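Ticket: door demo keeps dropping out before the open day
Site: Domton, second floor
Opened: December 26, 2018
Priority: high (visitors coming!)
Status: closed, see last entry

Entry 1

Hi all, me again. We did a full run-through of the open day demo this morning and the door station let us down four times before lunch. The shelf station was fine, the sorting table was fine, but every time I got to the door part the big display went gray and the tracking light on the tablet turned orange. The whole point of the tour is that people walk along with us and see the hand positions come up live on the display while we work, so a gray rectangle is a bit of a letdown.

What I know so far: it's the handheld pair, both on the new firmware from Hladun. Batteries full. The tablet says "pose lost" and then nothing for 9 seconds, then it comes back by itself like nothing happened. If I stand in the hallway and wave the grippers around I can't make it fail. I tried for ages and got some looks from the people by the coffee machine.

Entry 2

Thanks for the quick reply. Answers to your questions, in the order you asked:

Yes, I restarted the tablet. Yes, I restarted it again after that. The cables are the ones that came in the Grikov box, the long ones, and I swapped left for right to see if the trouble would move to the other hand. It didn't. The display is on the wired network and the tablet is on Wi-Fi, same as last April when we did this for the Plorkgate visitors and everything went perfectly (of course it did, that was the day I had a spare set with me).

I've attached the log from this morning. The four dropouts are easy to find, just search for "pose lost". They all start when I'm close up to the door.

Entry 3

OK, I did the test you wanted, with the lights. Hallway lights on, dropout. Hallway lights off, dropout. Then I had the idea of leaving the gripper completely still near the handle, and it held on just fine for as long as I cared to stand there. So it isn't the place as such. It's something about moving in toward the handle, and it's worse if I go in quickly.

One more thing I noticed, and I don't know if it matters: the preview from the left hand gets very white when I'm near the door. There's just a lot of door in there! With the right hand reaching in, that view doesn't have much else to hold on to. You said the tracking likes edges and texture and a plain door is neither, so maybe that's our answer right there.

Entry 4

Tried your three suggestions.

Exposure first. I locked it on the tablet (Settings, then Capture, then the little padlock) and did the reach again, slowly and then at normal speed. Better. Out of 22 tries I lost tracking 7 times, where before lunch it was pretty much every time. Not good enough for visitors, but I'll take it.

Then the starting position. I'd been starting the run right up against the door, which I did to keep the demo short. Your note says to start farther back and let it look around the hallway for a bit first. I did that and it made the biggest difference of anything so far. I really wish I'd read that page in the manual before Christmas.

Last one was the frame rate. It was sitting on 30 and I left it alone, like you said.

Entry 5

Quick side question while I have you. A couple of people on the tour will want to try the grippers themselves, and I'd like the door to be one of the things they can try. It's a satisfying thing to do, you feel the lever push back a little and everybody smiles. Is there a way to stop the run from the tablet if somebody gets carried away, without losing what was recorded up to then? Last time I pulled the plug on the whole station and we had to wait for it to come back up with a crowd standing there.

I'm also planning how to place people so they can see both the door and the display.

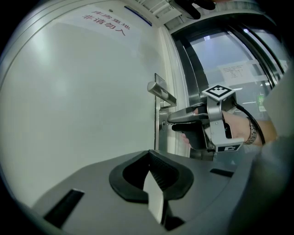
I think the best spot for a group is back along the hallway, a few steps behind whoever is holding the grippers — close enough to watch the hands, far enough that nobody leans in and bumps an elbow. I'll put tape on the floor. If you have a better idea from your own demos, I'm all ears.

Entry 6

Got it, the pause button. I've walked past that thing every day and assumed it was for the playback. It works great, the recording keeps everything up to the pause and you can carry on from there.

I ran the whole tour twice this afternoon with the exposure locked and the longer start, shelf, sorting table, door, in that order. No dropouts on either run. I went in toward the handle a bit slower than I normally would, and I'll ask visitors to do the same.

Settings saved as "openday_door" on the tablet so the evening shift doesn't have to hunt for them. Could you add the note about the starting position to the front page of the quick guide? It's on the very last page right now and I can't be the only one who never got that far.

Closing this one. Thanks a million for sticking with me today, and there's cake in the second floor kitchen if you make it over for the open day!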